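Fragen und Antworten zur Abberufung der Stadtdirektorin in Mikadholm

Warum ist Frau Degefa nicht mehr im Amt?
Der Stadtrat hat im August mit 20 zu 9 Stimmen entschieden, den Vertrag von Bontu Degefa vorzeitig zu beenden. Eine Begründung muss der Rat nach der Satzung nicht geben.

Wer führt jetzt die Verwaltung?
Bis zur Neuwahl übernimmt Rhodri Llewellyn die Geschäfte. Er darf Rechnungen unterschreiben, aber keine neuen Amtsleiter einstellen.
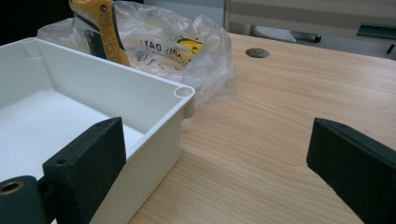
Offene Box aus weißem Kunststoff

Bekommt sie eine Abfindung?
Ja, zwei Monatsgehälter. So steht es im Vertrag, den man im Rathaus lesen kann – bitte vorher anmelden.

Was passiert mit der Unterschriftenliste?
231 Bürgerinnen und Bürger haben für ihren Verbleib unterschrieben. Die Liste liegt bei der Ratsvorsitzenden Hường Đoàn. Sie ist für den Rat nicht bindend.

Kann ich mich bewerben?
Die Stelle wird noch ausgeschrieben. Fragen dazu beantwortet Hiwot Admasu im Personalamt, vormittags ab 9 Uhr.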